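How to Order a Hearing Transcript

Posted in April by the Sekard Court Notes editor
Last updated: May

If you sat through a hearing and want to know exactly what was said, or you missed it and only heard the loser's version, you need the transcript. Getting one is mostly a matter of filling in the form properly the first time. These steps are for civil hearings at the Nekberg courthouse, but most registries work in a similar way.

1. Get the file number. It is on the top right of every document filed in the case. If you don't have any documents, the registry counter can search by the last name of either party.

2. Write down the hearing date, the courtroom and the judge. Long motions often get moved to another room at the last minute, so check the daily list and not the notice of motion.

3. Decide how much you want. You can order the whole hearing, one side's argument, or only the oral reasons. Reasons are the cheapest part and are often all you need. If you plan to quote an exchange between the judge and a party, order that party's full argument so nobody can say you trimmed it.

4. Ask whether there is a sealing order or publication ban. Do this before you pay. A ban usually doesn't stop you from getting the transcript, but it does limit what you can post from it. 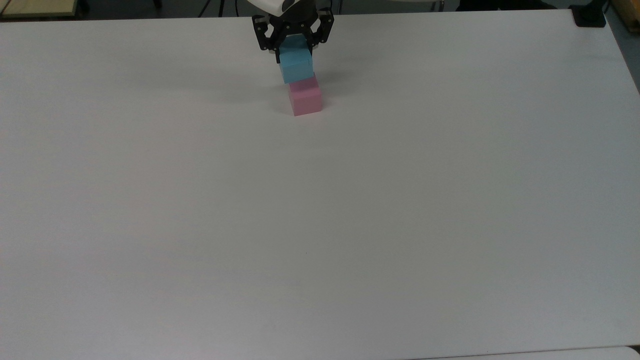
A light blue cube held over a pink one.

5. Fill in the request form and ask for a written estimate. Transcripts are priced by the page. My last full-day motion came to $1625 with the rush fee, so get the number in writing before you say yes. Regular turnaround is 6 weeks.

6. Pay the deposit. The transcriber won't start until it clears. We use Sostness, a private service on the registry's approved list, and they take cards.

7. Check the transcript against your own notes when it arrives. Look hardest at names, case citations and anything marked "inaudible." If you find an error, send the page and line number to the transcriber and ask for a correction — don't fix it yourself, even if it is only a typo.

When you quote from it, give the page and line numbers and mark anything you leave out. Keep the certificate page with your copy. You will need it if you ever attach the transcript to an affidavit.

Comments (3)

motionsday: Is the price lower if the other side already ordered it?

Editor: Yes. You pay the copy rate, so ask the transcriber first.

backrow: They spelled Căpraru three different ways in mine. Corrected pages came back in a week, no charge.

pdq_filer: Step 4 should be step 1.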